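Harvest Supper Working Group
Minutes of the meeting held on Saturday, October 5, 2019, Drirninholm Hall, small meeting room

Present: Despina Dervishi (chair), Nigel Sugden (minutes), Adi Ginting, Bujar Krasniqi
Apologies: Isauro Huerta

1. Minutes of the August meeting
Agreed as a correct record, with one amendment. Under item 4, "plain flour" should read "strong white flour".

2. Matters arising
2.1 The second oven has been serviced. The thermostat was reading low and has been replaced. BK ran it empty at 180 degrees on two evenings and the reading held.
2.2 The hire of extra trestles from Brestard is confirmed. Delivery is to the side door on the morning of the supper, collection the following day before noon.
2.3 The question of cloth or paper napkins was carried forward from August. Paper agreed.

3. Numbers and seating
3.1 Bookings stand at 80. The hall plan allows for a few more, but DD proposed closing the list at the present figure so that the meat order can be placed. Agreed.
3.2 Long tables to run lengthways, as last year. The family table nearest the kitchen is to be kept for those with small children.
3.3 Grace will be said before the soup is served and not after it. Servers are to remain in the kitchen until it has finished.

4. Menu
4.1 Soup: leek and potato, made with vegetable stock so that one pot serves everyone. Cream to be offered at table.
4.2 Main course: slow-roast shoulder of pork with apple and sage, braised red cabbage, roast potatoes, buttered carrots. AG reported on the trial joint. The crackling was good but the meat was dry at the thin end. He recommends a lower oven for longer, with foil over the joint until the last forty minutes. Agreed.
4.3 Meatless main: squash and barley bake. IH had sent a note asking whether the cheese topping could be left off one tray. Agreed, the tray to be labelled.
4.4 Pudding: plum crumble and custard. BK asked for the crumble topping to be made the day before and kept chilled. NS queried fridge space. It was noted that the topping can be bagged flat and will go on the lower shelf under the butter.
4.5 Bread: the wheatsheaf loaf for the centre table will be baked by DD. Rolls to be ordered from Schwerdtfeger.

5. Costs
5.1 The food budget is £686. Quotations received so far come to £542, excluding rolls, tea and coffee.
5.2 AG to obtain a price for the rolls in two sizes. The smaller size is preferred if the difference is slight.
5.3 No change to the ticket price.

6. Kitchen arrangements
6.1 Ovens on at 11.00. Pork in at 11.30. Potatoes to be parboiled and dried in their trays before 15.00.
6.2 The hot cupboard holds plates for one half of the room only. The remainder are to be warmed in the top oven once the pork is out and resting.
6.3 Knives and boards: raw meat boards are to be washed and put away before any vegetables are cut.
6.4 Allergen cards to be placed in front of each dish. NS to print them. 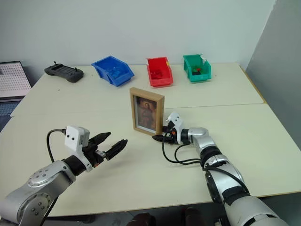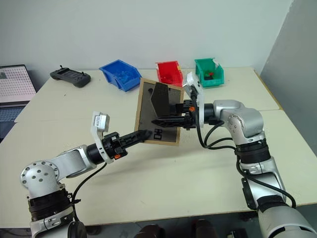
7. Washing up and clearing
7.1 Two shifts, changing over after the main course. BK to draw up the list.
7.2 Leftover pork to be sliced, cooled and refrigerated promptly. Leftover soup is not to be kept.
7.3 Roasting tins should be soaked in the large sink and not stacked on the draining board, where they blocked the tap last year.

8. Any other business
8.1 IH's note also offered a quantity of windfall apples. Accepted for the sauce, to be peeled and frozen in advance.
8.2 The tea urn from Ukivard has a slow drip at the tap. BK to fit a new washer. If the drip persists, the two large kettles will be used.

Actions
AG: price for rolls; place meat order
BK: washing-up list; urn washer
DD: wheatsheaf loaf; confirm final list of bookings
NS: allergen cards; inform IH of items 4.3 and 8.1

Next meeting: same room, date to be circulated by DD.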